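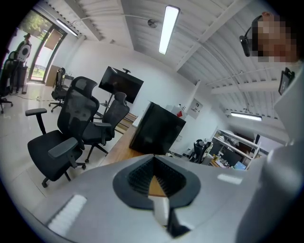 Gwenllian Jarman wrote to say that my October post on office acoustics was wrong about carpet, and that anyone who has swapped hard flooring for thin carpet and then tried to hold a phone call in the room would know it.

She is correct, and I should have been more careful. I wrote that carpet "fixes most of the problem." Thin commercial carpet glued to a slab absorbs well in the upper bands and very little at the bottom. At 1,000 Hz it does something, but less than people expect from the feel of it. It does cut down footsteps and chair casters, and that is a separate matter. Impact noise and reverberation get lumped together as "the room is loud," and the treatment for one does not necessarily touch the other.

Some background for those who skipped the earlier post. Reverberation time is how long a sound takes to decay by a fixed amount after the source stops. The usual formula needs two inputs: the volume of the room and the total absorption of its surfaces. Volume is easy. Absorption is the sum of each surface area multiplied by its coefficient, and the coefficient changes with frequency. Painted drywall, glass and ceramic tile are all close to the bottom of the table for speech. People, upholstered furniture and acoustic ceiling tile are higher.

The formula assumes the sound field is diffuse, meaning the energy arrives evenly from all directions. Offices are often long and low, with all the soft material on one surface. In that case sound keeps bouncing between the hard walls, and the measured decay is longer than the calculated one. I have seen the two differ by enough to change the decision about what to buy. 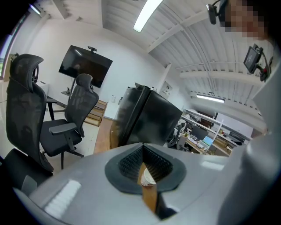 Mesh chairs on the tile floor.

Seating is worth a note. A chair with a thick fabric cushion counts for something in the total. An open mesh back counts for very little, and I leave it out.

Jucélia Barros sent figures from the Pimentel building, where the main room is 670 cubic meters. They hung 31 ceiling panels and took readings before and after, at seven positions each time. The decay came down in the speech bands and barely moved in the low ones. Complaints about noise did not change. When she asked people what bothered them, it was hearing one colleague clearly from across the room.

This result is common. Lower the reverberation and speech becomes easier to understand, including the speech you did not want to understand. What the Pimentel staff needed was distance, a barrier, or a higher steady background level to mask the voices. Panels do none of those, except that they keep sound from going over the top of a barrier once you have one.

Corrections to the October post, then. The sentence on carpet is struck out. The table of coefficients stays, but I have marked which rows came from a manufacturer's sheet and which I measured. The Hornbridge spreadsheet had an error in the glass row, where I had entered the low-frequency value in every band. If you downloaded it before December 8, 2018, please replace your copy.

Cremilda Rocha asked whether a phone app is good enough for the measurement. For comparing the same room before and after, with the same phone in the same spots, yes. For a number that goes in a contract, no. Use a proper omnidirectional source, or at least a large balloon, and repeat each position.

I still owe her an answer on glass partitions and will post it with the next set of readings.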